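Shek Supper Club – your questions, my answers

Last updated January 21, 2026

I get a lot of the same emails, so I've put the answers in one place. If yours isn't covered, write to me and I'll get back to you once the washing-up is done.

What is Shek, exactly?

It's dinner at my house in Gumenach, at one long table, with whoever booked. I cook, you eat, and you talk to people you haven't met before. I named it after the lane I live on. There's no menu to choose from and no waiter, just me going back and forth with dishes!

How do I get a place?

Join the mailing list. There are 1,118 people on it now (I still can't believe that) and the dates go out to everyone at the same moment, usually mid-evening. Reply with how many seats you'd like. I work down the replies in the order they land and write to everybody, including the people who missed out.

Can I book for a big group?

Sorry, no. The most I'll take in one booking is 3. I tried a party of eight in the first year and they had a lovely time, but the other guests spent the night listening to somebody else's birthday.

How much is it?

I suggest an amount in the invitation and it changes with the shopping. You pay by transfer once I've confirmed. Please don't bring cash on the night, I only lose it in a cookery book.

I'm vegetarian / coeliac / allergic to nuts. Can I come?

Vegetarian, yes, always, and just tell me when you book. Coeliac is harder. I can cook you a meal without gluten, but there's flour all over this kitchen and I can't promise more than that. With nuts, ring me first and we'll talk it through properly. Telling me at the door is no good, by then the sauce is made.

Do you do a pudding?

Of course, though it's rarely a grand one. I'm not much of a baker and my oven runs hot at the back. More often than not we finish with cheese and something fresh in a dish down the middle of the table, and people reach over and help themselves. In December I do a steamed pudding, and I'd be in trouble if I didn't.

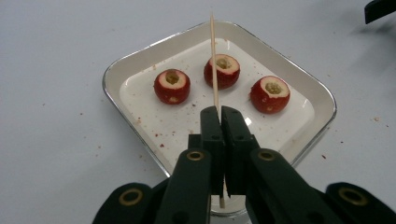 Rami Awwad says fruit alone doesn't count as pudding and that he's been telling me so since his first visit. He'd like custard with everything, please, and he wants it noted that the portion at the last dinner was mean.

Noted, Rami. You had seconds.

Can I bring my own wine?

Please do. I have glasses and a corkscrew and I don't charge corkage. If you'd rather not drink there's a big jug of something with ginger in it, and Skotau, the little shop at the bottom of the hill, has a decent fridge of soft drinks if you're passing.

What time should I turn up?

Half past seven, and we sit down at eight. If you're early I'll probably hand you a peeler. If you're going to be late, send me a message so I can hold your starter, but I won't hold everybody else's.

Where do I park?

Not on the lane! My neighbours are very patient and I'd like them to stay that way. Use the car park behind the hall and walk up, it takes five minutes, and bring a torch in winter as there are no street lamps past the bridge.

Will you share the recipes?

Nearly all of them. I send them round a few days later, typed up from whatever I scribbled on the back of an envelope, so forgive the odd missing spoonful. The exception is the flatbread. It belongs to my aunt and she has said no.

Can I help in the kitchen?

It's kind of you to ask, and mostly no, the kitchen is tiny. Clearing plates is very welcome. So is carrying things through at the end and making sure the far end of the table gets some before the near end has had it all. 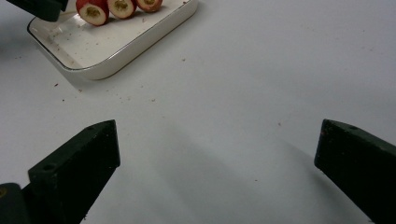 What happens if I have to cancel?

Tell me with 2 days' notice and you get everything back. After that I've bought the food, so I'll only refund you if I fill the seat. I nearly always do – there's a waiting list and some of them live close enough to come in their slippers.

Are children welcome?

Over-tens, if they can last until half past ten and don't mind being asked what they think of the soup.

Do you sell vouchers?

Yes, on paper, posted in an envelope. They don't run out.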